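Small Rooms and Awkward Corners > Walls and Paper

Thread: "Busy paper makes a small room look bigger" — does anybody believe this?

plumbline_pete_no_more
Posted 8.14 pm

We have a downstairs loo and a box room to do before the spring and I've been reading up. Every decorating article of the last two years says the same thing: be brave, put a big pattern in your smallest room, it will "blur the edges" and feel larger. When we did our first flat every article said paint it white or you'd feel you were living in a cupboard.

They can't both be right, and I notice the new advice arrived when the paper firms started selling by the panel. The Duseck showroom in Gendcombe quoted me £207 for the loo. That's paper only, no paste and no labour, for a room where I can touch both walls at once.

Has anyone done it and lived with it for more than a fortnight? I don't want to hear from people who finished last night and are still pleased with themselves.

teasel
Posted 8.31 pm

Did ours in a dark green leaf. It doesn't look bigger. It looks like a small room with leaves on it, and I like it very much. The "bigger" business is just what they say to get you over the price.

Marrowfat
Posted 8.52 pm

Disagree with teasel. A pattern that runs round the corners does make it harder to see where one wall stops and the next begins. I wouldn't say bigger. Less boxy, maybe. It only works if you take it round all the walls though. One feature wall in a box room is the worst of everything, you just get a wall coming at you.

Yellow floral in a small space with a grey marble-patterned floor, since that's the colour everyone is frightened of:
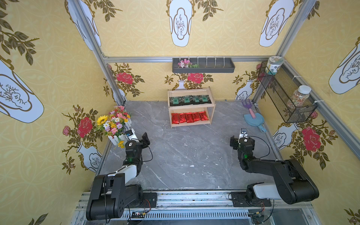

Re: "Busy paper makes a small room look bigger"

plumbline_pete_no_more
Posted 9.07 pm

Thanks. I'm not frightened of yellow, I'm frightened of £207. And I'm not sure I see your point about corners. I look at any papered room and I can find the corner straight away, it's where the pattern doesn't meet.

Marrowfat
Posted 9.15 pm

That's the hanging, then. If it's been cut in properly you shouldn't be looking at the join.

old_distemper
Posted 9.40 pm

I hung paper for 35 years, so a few remarks.

In all that time I never had a customer ring up to say her room had grown. I had plenty ring up about seams, and most of those were in houses where no corner was square and somebody had chosen a pattern with a long repeat. A long repeat in a small room is money in the bin. You cut off nearly as much as you hang, because every drop has to start at the same point on the flower. Ask what the repeat is before you ask the price. Showroom staff often don't know and have to go and look at the label.

Small scattered flowers are far kinder. If you're a hair out, no one will spot it at arm's length.

As for white, it shows every lump in the plaster. People forget that when they go on about how safe it is.

teasel
Posted 9.48 pm

Seconding the repeat. I bought an extra roll because of it and it's still in the loft.

kettle_descaler
Posted 10.20 pm

Can someone explain why it has to be real paper? I used the peel-and-stick from Subramaniam in the box room, cost a fraction, and it took me an afternoon.

old_distemper
Posted 10.26 pm

How long has it been up?

kettle_descaler
Posted 10.29 pm

Since February.

old_distemper
Posted 10.33 pm

Come back after a winter.

kettle_descaler
Posted 10.41 pm

That's just being rude about something you didn't sell. It's flat, it hasn't lifted, and if I get sick of it I can have it off without a steamer. I'd like to see you do that with pasted.

Marrowfat
Posted 10.55 pm

Be fair to kettle_descaler, it's fine on a sound painted wall. I had it fail on fresh emulsion because I didn't wait. The packet said 14 days and I gave it seven. It came away at the top in one long tongue and brought the paint with it. My own fault, but the packet could have said it in larger letters.

I'd still keep it out of a loo with no window. Steam isn't the trouble in there, it's the cold outside wall.

plumbline_pete_no_more
Posted 7.35 am

So far I've got: it doesn't look bigger, it might look less boxy, check the repeat, and somebody's has been up since February. More use than the magazines, I'll give you that.

What about floors? The loo has a grey floor that isn't going anywhere. My other half thinks yellow over grey will look like a waiting room. I said waiting rooms are never yellow, they're the green of an old bandage.

teasel
Posted 8.02 am

Grey's fine. It's the cold greys with a blue cast that make yellow look sour. Take a sample home and put it down by the skirting, don't hold it up at eye level in the shop. And look at it at night with the bulb you've got.

Marrowfat
Posted 8.19 am

Another one, same yellow paper. I think the floor keeps it calm, others may differ. 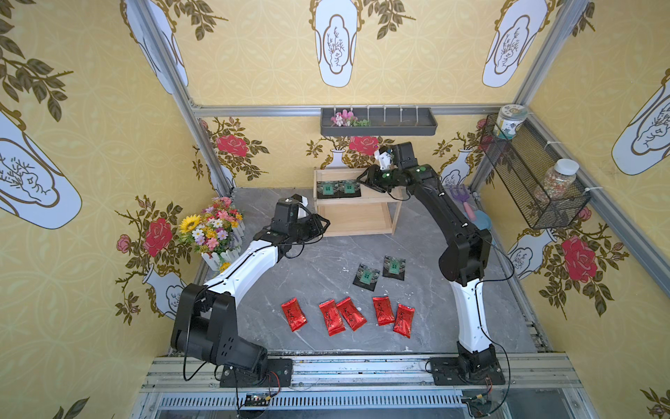
Yellow patterned wallpaper with a grey floor and a flower arrangement.

old_distemper
Posted 8.44 am

I don't mind that. Wouldn't have it in a bedroom. I'd want a plain woodwork colour with it as well, something off-white, and people always go and pick brilliant white out of habit and then wonder why it glares.

kettle_descaler
Posted 9.10 am

Too much for me. I'd be tired of it by Easter.

plumbline_pete_no_more
Posted 12.50 pm

Rang Duseck. The repeat is long. The chap thought I might need another roll "to be comfortable". I'm going over to the Bornthorpe remnant place instead to see what they've got in small flowers. The box room is getting paint, whatever anyone says about edges.

teasel
Posted 1.04 pm

Check the batch numbers match if you're buying remnants. And if you want a roll of dark green leaf, you know where it is.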